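[Sorka-users] Whole-body reaching into low shelves: relabelling result, and a question on stance

Date: Dec 18, 2023
List: Sorka-users

Sorry for the slow answer. I wanted to have the second batch finished before replying, because the first one had a fault in the wrist offset and I had to throw part of it away.

On the list, Ekley group wrote:

> We have been trying to get a reaching policy to work on furniture with
> open compartments. Table height is fine. Once the target goes below the
> hip, the policy either bends at the waist only and loses balance on the
> way back, or it stops short and closes the hand on air. We have tried
> more demonstrations and it helps a bit, but the teleoperators get tired
> and the low reaches are the worst ones in the set. Has anyone had luck
> with splitting the arm and the legs into separate policies? And if so,
> what do you pass between them?
>
> Second question, smaller. Do you keep the overhead support on during
> evaluation, and does it change your numbers?

Taking the first question first. Yes, we split them, and it works better for us than one policy did. The arm policy runs on camera input and joint state and puts out a hand target in the pelvis frame. The leg and waist controller takes that target plus one extra number, the pelvis height the arm policy would like. We call the whole arrangement Clilidon, only because the folder had to be called something.

The extra number matters more than I expected. Without it, the leg controller has to guess from the hand target how far to crouch, and it guesses late. The arm gets to full stretch, the waist tips to make up the gap, and you get what you describe. With the height passed across, the knees start to bend while the arm is still on its way.

The trouble is that nobody's demonstrations have a clean height in them. Ours certainly did not. The people driving the robot crouched at odd times, or crouched and then stood up again when they could not see the target. So we relabelled. For each demonstration we take the point where the hand closes, look at the pelvis height there, and then write a smooth curve back from that point to the start of the reach. The recorded height is thrown away apart from that one value. The arm part of the data is left alone.

We trained on 800 demonstrations, the same ones in both cases, with and without the relabelling. Then we ran 200 trials of each on the real robot, with the same shelf and the same objects, moved between compartments. The plain version failed in 61 trials. The relabelled one failed in 18. A failure means the object was not in the hand when the robot came back to standing, for whatever reason, including us pressing stop.

Of those 18, 9 were in the bottom row. Most of the rest were cases where the hand touched the divider between two compartments on the way in. I do not think relabelling can help with the divider. The arm policy has no real idea how wide the hand is when the fingers are open, and you would need either touch sensing or a lot more data near the edges. If someone has tried a cheap fix there I would like to hear it.

A few details that cost us time:

The curve should end slightly before the hand closes. If it ends at the same moment, the pelvis is still moving during the grasp and small objects get pushed back into the compartment. We stop the height change a fifth of a second early.

Clip the height at the low end. Our teleoperators could crouch lower than the leg controller can hold, for a moment, and the relabelling will happily copy that into every reach if you let it.

Keep some high reaches in the training set even if you only care about the low ones. We left them out once and the robot crouched for everything, the top surface included.

Stance is the part I am least happy with. We start from two kinds of foot placement, feet nearly level and one foot stepped back. The stepped-back one is steadier on the way up but it turns the pelvis slightly, and the arm policy then sees the shelf from an angle that is rare in the data. At the moment we mix both and accept it. I had hoped to have separate figures for the two but the log did not store the starting stance in the first batch, so they will have to wait until January.

On the second question, we keep the overhead support on for every trial. It is slack in normal running, and we check the load reading afterwards. Any trial where the reading goes above the threshold while the robot is moving counts as a failure, even if the object was picked up. So I would say it does not flatter the result, but it is possible that the cables add a small steady pull on the upper body. We have not measured that. Ko, our older leg controller, was much more sensitive to it than the present one.

The config files are in the usual place, under the Clilidon branch. The relabelling script is short and has no dependencies beyond the log reader. It does assume one grasp per demonstration, so if yours have several you will have to cut them up first.

Both of these are at the white shelf unit, in the bedroom set-up:

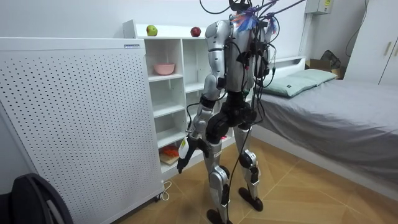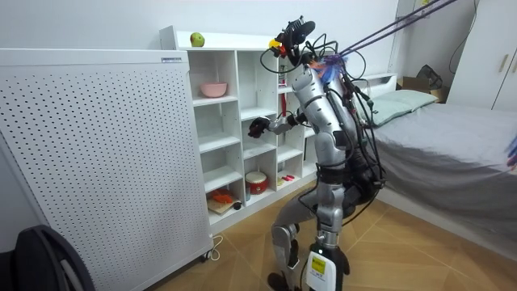
Ekley group replied:

Thank you, this is very useful. We had been passing the hand target only, so the late crouch makes sense. We will try the height value this week, before touching the data at all, just to see how far it gets us with the raw labels.

One thing I am not sure about. If you write the curve back from the grasp, the start of the reach has to be marked somehow. Do you mark it by hand, or take it from hand speed? Ours often has a long pause near the beginning where the operator is looking round, and I suspect a speed threshold would pick the wrong side of it.

On the divider problem, we had a similar thing with drawers. Closing the fingers halfway during the approach and opening them only for the last few centimetres got rid of most of the contacts. It does mean an extra phase in the demonstrations, and wide objects suffer for it. I can send the settings if you want them.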